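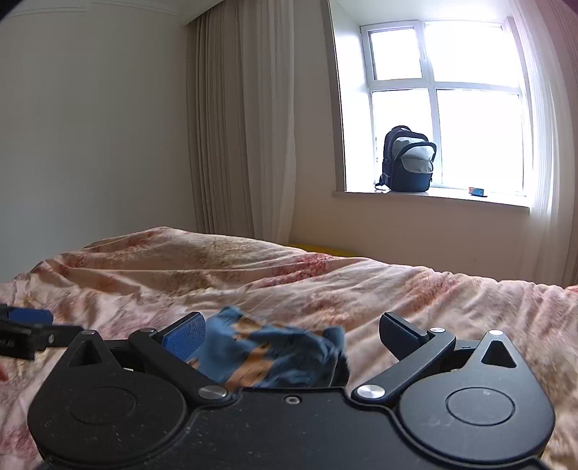
OK friends, it's 8/6/20 and I have had my second cup of coffee, so you are getting the long version of how I learned to sleep again. Get comfortable! 1/

Some of you know I spent most of last fall awake. I'd drop off fine at ten, then at 3 a.m. my eyes would pop open and I'd lie there going over every silly thing I'd said since high school. By October I was putting the milk away in the cupboard. 2/

My neighbor Julián Cordero (the one with the tomatoes, bless him) kept telling me to get up instead of lying there. I told him that was the worst idea I'd ever heard. I had to be up at six! Why would I leave a warm bed on purpose? 3/

Well, I tried it. If I've been awake a good while I go sit in the chair in the hall with a low lamp and a dull book. Mine is a history of canals that Luuk Timmermans from my old office passed along when he moved, and I have now started chapter 4 more times than I can tell you. 4/
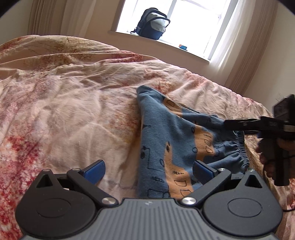
The second thing was getting up at the same time every morning, even after a rotten night. That one hurt. The first week I was so cranky my sister stopped calling before noon. But somewhere in the third week I noticed I was yawning at a sensible hour, all on my own. 5/

I also turned the clock to face the wall. I can't tell you how much math I used to do at night – if I fall asleep right now I'll get this many hours, if I fall asleep by four I'll get that many. Now I have no idea what time it is and I don't miss it one bit. 6/

Things I bought that did nothing for me: a Brurus eye mask (hot, slid up into my hair), a tea that tasted like a lawn, and the Datent sleep app, which gave me a score of 25 one morning when I'd felt perfectly fine until I saw it. I was tired all day after that! Deleted it before lunch. 7/
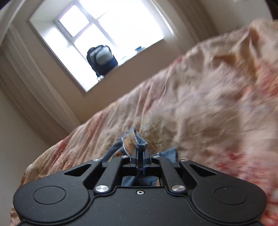
What I do instead of the app is write tomorrow's worries on a scrap of paper after supper. Just a plain list. Call the dentist, find the car title, ask about the gutter. Then it goes in the kitchen drawer and stays there until breakfast, and so far the drawer has kept everything safe. 8/

I still have bad nights, and I don't want anybody reading this to think I've got it licked. I had one just last week, and the canals got a good hour out of me. It scares me less now, though, and I think that's been most of the battle. 9/

If yours has gone on for months, please do talk to your doctor. I waited much too long, and mine was very kind about it. And if you've got a dull book to recommend, put it in the replies, because sooner or later I'm going to finish this one. 10/10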